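새벽 새소리를 녹음하는 법: 처음 해 보는 분들을 위한 안내

알람을 새벽 4시에 맞추는 일이 즐거울 수 있다고 하면 다들 웃는데, 한 번만 나가 보세요! 해 뜨기 전 숲 가장자리에서 첫 노래가 터지는 순간은 몇 년을 들어도 질리지 않습니다. 저는 Orkidport 외곽의 Olier 습지에서 봄마다 녹음을 하는데, 장비라고 해 봐야 휴대용 녹음기 하나와 이어폰, 털 달린 바람막이가 전부예요. 휴대전화로 시작해도 충분합니다.

장소 고르기
물가와 덤불이 만나는 곳이 제일 좋습니다. 도로에서는 되도록 멀리 떨어지세요. 귀로는 안 들리던 차 소리가 녹음에는 고스란히 깔립니다. 전날 낮에 미리 가서 설 자리를 정해 두면 어두울 때 헤매지 않아요. Mariama Ayaaba 씨와 처음 나갔던 날 저는 자리를 못 찾아 갈대밭에서 한참을 맴돌았고, 가장 좋은 합창을 걸으면서 다 흘려보냈습니다.

녹음기 설정
파일 형식은 WAV로 두고 자동 음량 조절은 끕니다. 입력 레벨은 50에서 시작해 보세요. 가까운 새가 크게 울 때 표시가 빨간색으로 넘어가면 조금 내리고, 너무 조용하면 올립니다. 저역 차단 기능이 있으면 켜세요. 80Hz 정도로 낮게 걸어 두면 바람의 웅웅거림이 줄고 작은 새들의 노래는 그대로 남습니다.

현장에서
녹음 버튼을 누르고 장소와 시각, 날씨를 말로 남긴 다음 가만히 계세요. 옷 스치는 소리가 생각보다 큽니다(바스락거리는 방수 재킷은 정말 피하셔야 해요). 녹음기는 손에 들지 말고 작은 삼각대나 나뭇가지에 고정합니다. 둥지가 보이면 조용히 물러나고, 새를 불러내려고 녹음된 노래를 틀지 마세요. 번식기에는 큰 부담이 됩니다.

바람막이 손보기
시판 바람막이가 헐거우면 인조털 천을 마이크보다 조금 넉넉하게 잘라 씌우면 됩니다. 털은 바깥쪽으로! 가장자리는 접착제로 붙이고 하룻밤 말린 뒤에 쓰세요. 천을 자를 때는 뒷면 바탕천만 살살 잘라야 털이 뭉텅 잘려 나가지 않습니다.
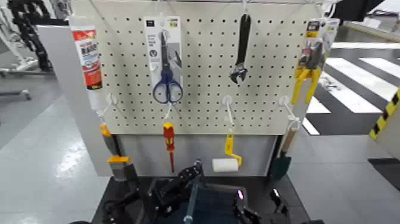 타공판에 걸린 접착제와 파란 손잡이 가위.

집에 돌아와서
그날 안에 파일 이름을 바꾸세요. 저는 장소, 달, 시각 순서로 적습니다. 그다음 스펙트로그램을 볼 수 있는 프로그램에 띄워 보면 노래가 그림처럼 펼쳐지는데, 여기서부터가 또 얼마나 재미있는지 몰라요. 휘파람 같은 소리는 매끈한 곡선으로, 떨리는 소리는 촘촘한 빗살로 나타납니다. 모르는 소리는 그 부분만 잘라 따로 모아 두세요. 저는 Kwabena Amegashie 씨에게 보내서 물어보곤 하는데, 답장이 오기 전에 혼자 맞혀 보는 맛이 있습니다.

같은 자리에서 6월까지 계속 녹음해 보시면 합창의 구성이 주마다 바뀌는 것도 들립니다. 원본 파일은 지우지 말고 외장 디스크에 한 벌 더 복사해 두세요.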